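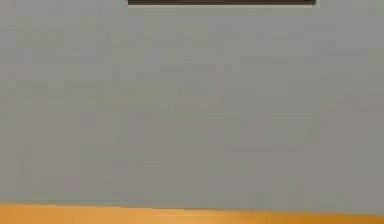
4.2 评论如何改写笑话的结尾

先说语料。Zarkitz 写作站上的"旧物"题目，18 篇，全是带笑点的短回忆。评论一并抓下来，去掉纯表情和重复提交的。正文长短差得很多，最短的一篇不到 100 字，最长的接近 2,000 字，后者其实是三个笑话硬接在一起，编码时按三段处理，统计时仍算一篇。

编码两人做，Kirsty Donnelly 和 Muammer Uçar，各自先做一遍再对。分歧集中在"转述"和"再讲"这两类。转述：评论者说自己听过这个笑话，顺带提一句版本不同。再讲：把整个笑话从头讲一遍，人物地点都换掉。界线不好划，有的评论只讲了后半截。最后的办法是看有没有重新交代人物，有就算再讲。粗糙，但能用。

结果里比较意外的是作者本人。原来假定评论区是读者的地方，作者最多道谢。可是作者回来改口的很多，"其实我爸讲的时候不是鹅是鸭"，"结尾我记错了，我姐刚打电话来纠正"。正文不动，改动全放在评论里。于是同一个笑话在一个页面上有两个结尾，后来的读者多数引用评论里的那个。Colombo 的一篇（Italo Colombo，理发店那个）最明显，正文结尾几乎没人提，大家都在讨论评论里补的那一句。访谈时他说不想改正文，改了"前面人家的留言就看不懂了"。

这一点跟口头讲笑话的研究接得上。饭桌上讲砸了可以当场重来，旁边的人会抢话。书面的回忆文章一般认为没有这个机会，我们的材料说明有，只是慢，隔几小时甚至隔几天。抢话也有，Ximena Barrientos 那篇写外婆在 Tustska 街开杂货铺，包袱还没抖，第一条评论已经替她抖了，因为那个读者在别处听过。她的回复是"你让我讲完嘛"，可是文章早就讲完了。编码时这条单列。

场景描写也看了一下。多数作者写笑话之前先写地方，厨房、柜台、车站，写得都不多，一两句。Welington Aguiar 只写了一面墙，浅灰色，别的什么都没交代（类似的墙面见图3，计算机渲染），然后直接进入对话。评论里却有人替他补了家具、补了灯、补了一只狗。作者没有否认，下一篇里狗就出现了。能不能算共同创作，我们内部意见不一致，暂时归在"补景"一类，附录里有全部条目。

时间上，补景类评论多出现在周日晚上，题目通常那天换，旧题目下面人少，留下的都是熟人。是不是熟人才敢补，样本太小，不好说。访谈对像里有两位提到，陌生人来补会觉得冒犯，熟人补就是捧场。

几处限制。一，删掉的评论拿不到。二，站点后台把 40 字以下的评论默认折叠，抓取时都展开了，但普通读者未必看得见，所以上面说的"后来的读者引用"可能低估了短评的作用，也可能高估，没有办法验证。三，原文多为英语和葡萄牙语，笑点靠谐音的有几篇，译成中文编码时损失不小，我们保留了原文对照，但讨论的时侯主要看译文。Yu 的转写规则这里没有采用，太细，停顿和笑声在书面材料里本来就没有。

下一节换到 Grevdale 读书会的现场录音，同一批笑话当面讲，看结尾还改不改。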